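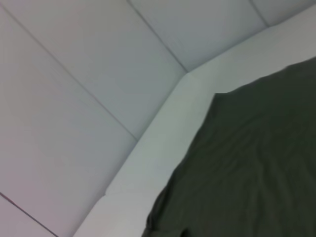

Quiénes somos

Dromis empezó con un par de prismáticos prestados, una libreta y muchas ganas de saber qué pasaba en las marismas de Ormsby cuando se iban los veraneantes. Tegan Henare y Enda Corrigan salían al amanecer a contar charranes, volvían con barro hasta las rodillas y pasaban la tarde discutiendo si aquel limícola del fondo era el mismo de la semana anterior. De aquellas discusiones (que todavía tenemos, y con bastante gusto) nació la entidad que hoy cuida 600 hectáreas de humedal entre Ormsby y la isla de Drerkgate.

Nos dedicamos a la conservación de aves costeras y de los sitios donde crían. Vigilamos colonias, retiramos plantas invasoras de las dunas, anillamos pollos con los permisos correspondientes y hablamos mucho con la gente que vive y pesca aquí, que sabe de mareas bastante más que nosotros. En la última temporada anotamos 3,044 parejas de charrán en Drerkgate, frente a las 2,503 de la anterior, y el día que cerramos las cuentas hubo tarta para todo el mundo.

Rawiri Baxter coordina el trabajo de campo y conoce cada canal de la marisma. Lai-ching Sin lleva el archivo de datos y responde con una paciencia admirable a quien nos escribe preguntando por una pluma encontrada en la playa. Carleen Kerslake prepara las visitas escolares — este curso han venido 39 grupos, algunos desde Jirnbridge — y es quien os abrirá la puerta si os acercáis por la oficina.

En agosto cerramos el sendero norte para no molestar a los pollos tardíos; el resto del año está abierto y nos encanta tener compañía. Traed botas, algo de abrigo y, si podéis, dejad el perro en casa.

Página actualizada el 20/10/2025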